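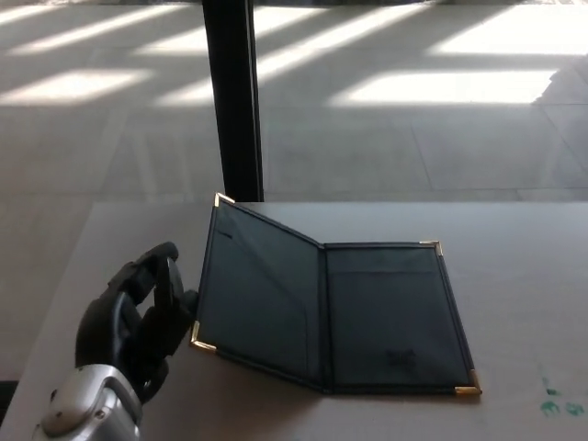
Clearing a finger stall during the folder task

Applies to: Esus arm with the Belero hand, running the folder open/close routine from the Kohlhase controller.

The usual report is "the hand froze halfway through the lift." One panel of the folder is off the table, the fingers are curled against its edge, and the controller shows fault 72 (finger current over limit). The arm is still powered and holding position. Treat it as live until you have finished step 3.

We had this fault come back nine times in one shift before we worked out that restarting the routine was making it worse. Each restart sends the fingers to the same target they could not reach the first time. On the last one the index finger drive overheated and had to be replaced.

What you need

The pendant, a 2 mm hex driver, a flashlight, and the folder that was on the table when the fault happened. Don't swap in a different one yet.

Step 1. Stop the routine

Press Hold on the pendant, then Abort Task. Do not press Resume. Keep your hands out of reach of the arm while you do this, even if nothing is moving. The hand can release as soon as the task ends, and a raised cover may drop.

Step 2. Write down the current reading

Open Diagnostics, then Hand, then Last Fault. Note which finger tripped and the peak value. Our limit is set to 700 mA. A peak just over the limit usually means the finger was pushing on something stiff. A peak far above it points to a jammed joint, and you should skip to step 6.

Step 3. Back the hand off and cut power

Jog the wrist straight away from the folder, away from the spine, at the slowest speed. Don't raise it first. If a fingertip is hooked under the cover, raising the wrist bends the finger against its joint. When the hand is clear, engage the e-stop and wait for the drive lights to go out.

Step 4. Check the folder

Open and close it by hand. A new spine can be stiff enough to trip the limit without anything being wrong with the robot. Look at the metal corners too. The fingertips should meet the cover along its edge, and a corner protector beside them leaves little room for a bad approach. If a fingertip catches on the metal, the current climbs very quickly. In that case move the contact point toward the middle of the edge in the task file and save it under a new name.

Step 5. Check the cable
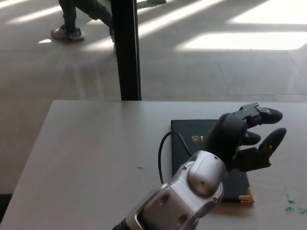 Cable drag is the cause people miss, and it produces the same fault code as a stiff folder. With the e-stop still in, turn the wrist by hand through the range the task uses and watch the slack. The cable should move freely the whole way. Look hardest at any loop like the black one coming out from behind the hand and arcing across the upper left of the book. A loop that low can end up under a cover when the cover closes, and then the fingers are pulling against their own cable. Shorten the loop at the forearm clip, or add a second clip. Leave enough slack that the wrist can reach both ends of its travel.

Step 6. Check the finger joints

Move each finger gently through its travel. It should feel even. If one has a tight spot, shine the flashlight into the joint and look for grit or a screw that has backed out. Tighten screws until they are snug and stop. If the tight spot is still there, tag the hand out and log it in Dravoson as a joint fault.

Step 7. Test before going back to work

Release the e-stop, clear fault 72, and run the open/close routine with no folder on the table. Then put the original folder back and run it at low speed with one person on the pendant. Compare the peak current with the value from step 2.

If it trips again

Do not raise the current limit to get through the session -- that is how we lost the finger drive. Leave the e-stop in and send the fault log with the task file.

Last updated 17 July 2025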